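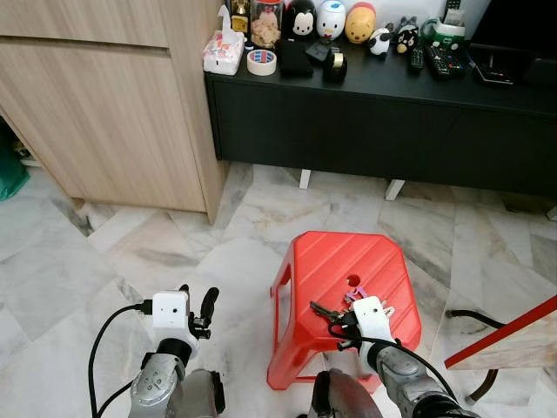 Fio rápido sobre robô em casa, pq todo mundo me pergunta se já dá pra comprar um e largar a vassoura. Resposta curta: não. Resposta média: depende da tarefa, e as tarefas fáceis são as que a gente nem percebe que faz. Chave, por exemplo. Um molho de chaves na garra, em cima de um banquinho vermelho de plástico, parece coisa de criança de três anos. Só que chave pendura, gira, embola no chaveiro. Pra mim isso é mais difícil que aspirar a sala inteira.

2/ Aspirar já tá resolvido faz tempo. Piso liso, sem tapete de franja, beleza. O meu Nostville roda todo dia e só empaca em cabo solto. (Cabo solto: o grande inimigo.)

3/ Agora arrumar superfície... rack de TV de casa normal tem controle remoto, fita crepe, pote de biscoito, bonequinho, caixa de lenço. Cada coisa com peso diferente, jeito diferente de pegar. E onde guarda? Máquina nenhuma sabe que a fita mora na gaveta de baixo.

4/ Na loja é outra história. Trabalhei na reposição da Wuletport até setembro e lá tinha um carrinho que conferia prateleira sozinho. Numa noite ele leu 2.606 etiquetas e acertou 2.412. Parece ótimo até vc ser a pessoa que vai atrás das que sobraram, com a loja abrindo em 30 minutos

5/ Dobrar roupa: vi demo da Wellico dobrando camiseta. Bonito. Lento demais. Eu dobro mal mas dobro rápido

6/ Louça nem comento. Copo fino + garra = medo

7/ "Ah mas daqui a 50 anos" tá, daqui a 50 anos eu nem quero mais saber de louça. Quero saber de sábado agora.

8/ O que eu pagaria hoje: um braço que junta coisa do chão e põe tudo numa caixa só. Sem organizar nada, só tira do chao. Minhas costas agradecem. Se alguém da Cuadros tiver lendo, fica a dica

9/ Perguntaram nas respostas se compensa alugar um desses de dois braços. Não sei preço, não achei em lugar nenhum. Quem souber manda aí que eu colo aqui embaixo

10/ e pra quem perguntou do aspirador: sim, ele sobe na soleira da cozinha. Às vezes precisa de duas tentaivas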